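News > Schools > Prurnbridge

Late bell at Prurnbridge schools gets a second term

By Genowefa Duda
August 21, 2020

I've had more messages about the school start time than anything else this year, so you'll be glad (or cross) to hear that the later bell is staying. Prurnbridge's two secondary schools, Gallel and Hovus, will carry on opening their gates 40 minutes later than they used to, at least until the spring break.

The trial was meant to run for one term only. Parents were sent a survey in March and 900 of them filled it in, which the head at Gallel, Jolanta Głowacki, told me was far more than she'd dared hope for. Most wanted to keep the change. The ones who didn't were mainly people who start work early and now have a teenager still in pyjamas when they leave the house — I have one of those myself, so I do sympathise! 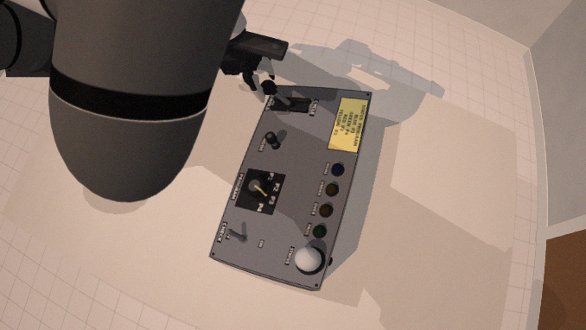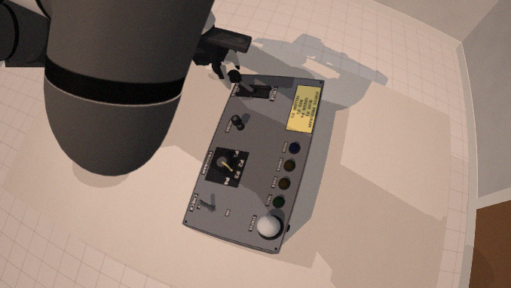 The buses are the sticking point. The first school service from the Duda estate (no relation, before anyone writes in) still turns up at the old time, so pupils from that end of town sit in the hall for ages before registration. Mrs Głowacki says the hall will be open and heated with toast on sale, and the bus firm has promised to look at moving the service 20 minutes later. That would help a bit, but I'd want to see it in the timetable first.

After-school clubs are shifting too. Football and choir will both finish later at Hovus, and homework club moves to lunchtime at Gallel, where the library is getting more tables for it.

I asked whether the extra sleep had done any good. Teachers I spoke to reckon first lessons are livelier, though one maths teacher said his lot are just as dozy as ever, only later in the day. There are 2155 pupils across the two schools, so I expect opinions will go on varying.

Letters with the new bus and club times go home in the first week of term. If yours doesn't arrive, ring the school office and they'll send another.

Last updated: 16:10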